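Skurkiscombe Community Board > Food and Drink > Making a batch of tomato ketchup from a glut

marrowfat_lil
Right, the greenhouse has gone mad and I've got more tomatoes than I can give away. Chutney I can do in my sleep but I've never made ketchup. I followed the recipe off the back of the Jekia jam pan leaflet and it came out like thin soup with vinegar in. Tasted fine! But it ran straight off the chips. What am I doing wrong? It said 200 ml of cider vinegar and simmer "until thick", no time given, which is no help to anyone.

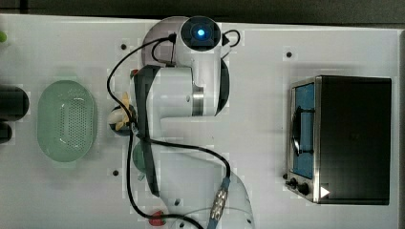
pipandpeel reckons the vinegar went in too early. Cook the tomatoes down with the onion first, sieve, then add vinegar and sugar and keep going. If it all goes in at the start you're boiling for ever and it still looks like squash.

marrowfat_lil
Ooh, it did all go in at the start. The leaflet said to!

old_gasket
I'd bin the leaflet. I had the same pan and the marmalade page was wrong as well. Mine takes 3 hours from chopping to bottling and most of that is me stood there stirring with the radio on. Do the spoon test: drag it across the bottom of the pan and if the gap stays open for a second or two, you're there. It thickens a bit more as it cools, so don't go mad.

thursdaysoup
Can't agree with the sieving, sorry. You lose half of it. I blitz the lot, skins and all, and nobody at my table has ever complained. Sieving is how you end up with two bottles from a whole carrier bag of tomatoes.

pipandpeel
And blitzing is how you end up with pips in your teeth. Each to their own but it's a sauce, it should be smooth. My lot compare everything with Heinz, so if there's a single bit of skin in it I hear about it all week.

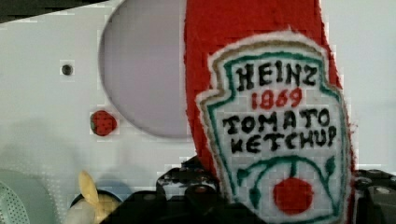
bramblebum
Can I use tinned tomatoes if I haven't got a glut?

old_gasket
Tinned plum ones are fine, just drain off the juice first or you'll be there all night.

bramblebum
Lovely, ta. I'm not paying what the farm shop wants for a bag this week.

thursdaysoup
Going back to the sweetness thing (which nobody asked about but I'm going to say it anyway), most recipes have far too much sugar in. I use half and put a grated apple in. My sister-in-law buys the Baidoo one with dates in and it's like eating jam.

marrowfat_lil
I like the Baidoo one :(

thursdaysoup
Well somebody must, they keep stocking it.

old_gasket
Play nicely. For what it's worth I'm with the sugar people, it's part of what makes it keep. If you cut it down, keep it in the fridge and eat it up quickly. And use a wide pan, the wider the better, a tall stockpot takes twice as long. 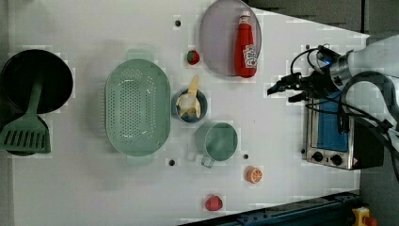
Re: Bottles and lids

bramblebum
Separate question, what's everyone putting it in? I've got a box of Skerora clip-top bottles but the necks are so narrow I had ketchup up both arms and down the cupboard door.

pipandpeel
Jam jars and a teaspoon. Not glamorous. I did try a squeezy bottle once and it's handy on the table, but you can't get it hot enough to sterilise without it going wonky, so only for what you'll eat that week.

marrowfat_lil
Squeezy for me, the children won't touch it out of a jar. They say it's "not real".
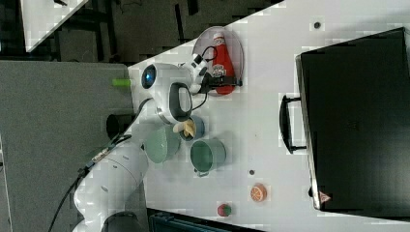 Re: Second go, update

marrowfat_lil
Did it again on Tuesday with the vinegar in late and my widest pan, and it's SO much better. Proper dollops. I did sieve it (sorry thursdaysoup) and I did miss the bits a tiny bit, so next time I might do half and half. Put a pinch of allspice in too, which I'd do again, and a clove, which I wouldn't.

thursdaysoup
Half and half. I'll take that.

old_gasket
How many jars did you get out of it?

marrowfat_lil
Five and a little one. The little one's already gone, we had fish fingers.

bramblebum
Has anyone tried it with green tomatoes? I've got loads that aren't going to turn now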